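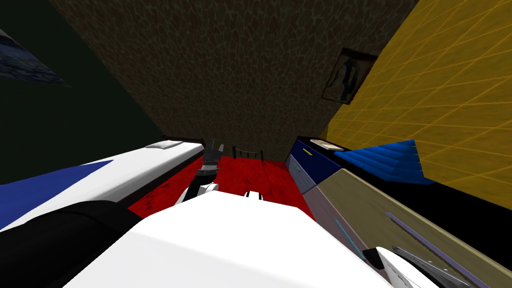 Clutthorpe Town Museum

Clutthorpe Town Museum is a local history museum in Clutthorpe. It opened in a former corn store and holds 686 catalogued objects, of which 374 are on display. The ground floor covers the river trade — mainly barges and rope making — and the upper floor is used for loans.

Visiting

Admission is free. The museum closes in January and reopens in March. Guided tours last 56 minutes and take up to 12 people.

See also

Cordeiro Gallery
Prusonmont House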